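Re: [teleop-users] demos in a bin vs. on a flat table
From: Darlene Fraser
To: teleop-users list
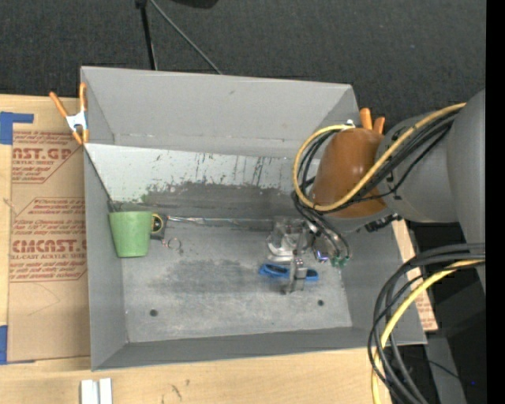 Hi Liviu, hi everybody,

Sorry for the slow answer, I wanted to get through Saturday's batch before I opened my mouth. Quoting the part I'm replying to:

> On the flat table our operators get a pick in a couple of tries.
> As soon as we put walls around the objects, everybody slows down
> and the policy learns all the dithering along with the grasp. Are
> you throwing out the slow demos? And do you let people nudge
> things away from the walls first, or is that cheating?
>
> Liviu Preda

We went back and forth on the nudging for ages! My take is that you should let them nudge, but make it its own labeled segment. When we told people "grasp only," they'd nudge anyway with the side of a finger and call it part of the approach, and then the approach segments were a mess. Now the operator taps the left pedal when the push starts and again when it ends. Jolanta hated the pedal for two days and now she won't drive without it.

On slow demos, I don't throw them out for being slow. I throw them out if the operator stops dead in midair to think, because that's what the policy picked up for us (it would hover over a cup like it was trying to remember its name). Slow but moving is fine. Out of the last 101 demos I dropped 4, all for hovering.

A few other things that helped, in no special order. Start the arm from a different spot every time, or it learns one swoop and nothing else. Mix the sizes — a wide cup, something long, something tiny — in the same bin, even if your target is only one of them. Clamp the bin down and then check the clamps again after lunch. Damian skipped that once and we had a whole afternoon where the bin crept toward the operator and all the wall contacts were off. And go easy on the force scaling. If your people can't feel the wall at all they'll scrape along it, and if it's cranked up they get scared of it and hang out in the middle.

We're at over 3355 demos since March, counting the flat-table ones, and I still don't have a good answer for thin stuff lying right where the floor meets the wall. Felicja thinks a second view from low down would do it. I think it's the fingers. If anyone on the Istura side has tried narrower tips, please write in, even if it went badly.

Liviu, I can send you the segment labels and the pedal script if you want them, just tell me which version of the logger you're on.

Darlene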